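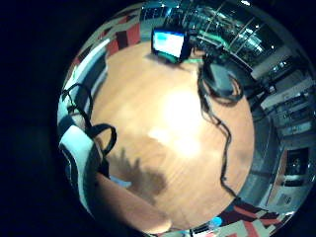
Keeping Plastic Drums, Jerry Cans and Tubs in Good Order

Blow-moulded containers last a long time in a home workshop if they are cleaned properly, stored out of the sun and kept for one kind of contents. Most of the ones that fail early have been left full in a hot shed or had the wrong thing poured into them. The tips on this page cover drums, jerry cans and the smaller screw-top tubs.

Check the marking first

Turn the container over and look for the recycling triangle on the base. A 2 inside the triangle means high-density polyethylene, the usual material for drums and jerry cans. It is tough, slightly waxy to the touch and copes well with water, detergents and most garden products. It does not cope well with every solvent. If the walls of a container have gone soft, swollen or wavy, empty it safely and retire it.

Many containers also carry a moulded date wheel, a small circle with an arrow pointing to the month and the year in the middle. Fuel cans in particular should be checked against this. The supplier's paperwork will tell you how long a can is meant to stay in service.

Washing out a used drum

Only reuse a drum if you know what was in it. If the label is missing and the seller can't tell you, leave it alone, even if it is free. A drum that has held farm chemicals, pool chemicals or oil is never suitable for drinking water or food, no matter how many times it is rinsed.

For a drum that held something harmless, such as juice concentrate or vinegar:

Drain it fully, upside down on two lengths of timber.
Half fill with warm water and a good squirt of dish soap.
Put the lid on and roll it across the lawn for a few minutes each way.
Stand it on its head for an hour, then empty.
Rinse until there are no more suds.
Leave it open in a breezy spot until the inside is dry.

Don't use boiling water. The walls will soften and the drum may not sit flat again.

Getting rid of smells

Bicarb soda works on most food smells. Use a cup to a bucket of warm water, tip it in, slosh it about and leave overnight. Vinegar drums need only fresh air and time. Pickle and olive drums are the hardest, and the smell hangs on longest in the lid seal. Take the seal out and wash it separately, or buy a new one. Crumpled newspaper left in a dry drum for a week will take up some of what is left.

Caps, seals and threads

Leaks nearly always come from the cap. Before blaming the can, unscrew the cap and look at the seal. It should be flat, springy and free of grit. Wipe the thread on the neck with a damp rag and run a fingernail around the rim. A small ridge of plastic left over from moulding can hold the seal off the neck on one side. Shave it down with a sharp utility knife, taking thin curls and keeping your other hand behind the blade.

Hand tight is enough for most caps. A big cap wrench will strip the thread or crack the skirt of the cap.

Caps are not as standard as they look. The Vekero jerry cans we use have a coarser thread than the Tarach ones, and although the caps will go on each other's necks for a turn or so, they don't seal. We keep a dab of coloured paint on each cap and a matching dab on the can. It saves a lot of trying one after another at the tap.

Fitting a tap to a drum

Mark the hole at least a hand's width up from the base, on a flat part of the wall and well away from the moulding seam. The wall is thinner in some places than others, and near the bottom corners it can be very thin.

Use a hole saw at slow speed. A spade bit grabs and tears. Clean the edge of the hole with a knife, then with fine sandpaper. Put one rubber washer outside and one inside, and tighten the back nut by hand plus a quarter turn. If you can't reach inside, buy the type of tap that tightens from the outside. Silicone doesn't stick well to polyethylene, so don't count on it to stop a leak. If the tap weeps, the hole is too rough or the washer is too hard.

Fill the drum to just above the tap and leave it for an hour before you fill it the rest of the way.

Repairing a split

A crack in a water drum or a tub can be welded with a plastic welding iron and a strip cut from an old container of the same material. Drill a small hole at each end of the crack to stop it running, open it into a shallow V, and work the strip in with the iron. Work outdoors. Ordinary glue won't hold. Do not weld any container that has held fuel or anything flammable, and do not patch a fuel can by any method.

Storage

Empty containers should be stored with the caps on loosely. Tight caps trap moisture and the can may suck in at the sides on a cold night. A sucked-in can usually comes back if you loosen the cap and stand it in the sun for an afternoon.

Keep full drums on a level base. A litre of water weighs a kilogram, so a standard drum is far too heavy for household shelving or for a deck you aren't sure of. Never stack full drums unless they are made for it.

Sunlight does more harm than anything else. Natural white cans go chalky first and then brittle. Dark blue and black ones hold up longer. If drums have to stay outside, put them on the shady side of the shed or throw an old canvas over them. Press the wall with your thumb once a season. If it crackles or shows white lines, the drum is finished.

Cutting down an old drum

A drum that is no good for liquids still makes a decent feed bin, planter or scrap tub. Wrap a strip of cardboard around it as a guide and draw the line with a marker. Cut with a jigsaw and a medium wood blade at low speed, as a fast blade melts the plastic and it closes up again behind the cut. Scrape the edge with the back of a knife, then split a length of garden hose down one side and push it over the rim.

For a planter, drill drainage holes in the base and raise it on bricks.

Labels

Write the contents and the date on every can. Marker fades outdoors, so we use Pultlow tie-on tags around the handle and change them when the contents change. Never put chemicals or fuel in a drink bottle or anything that looks like one.

Page last updated January 14, 2021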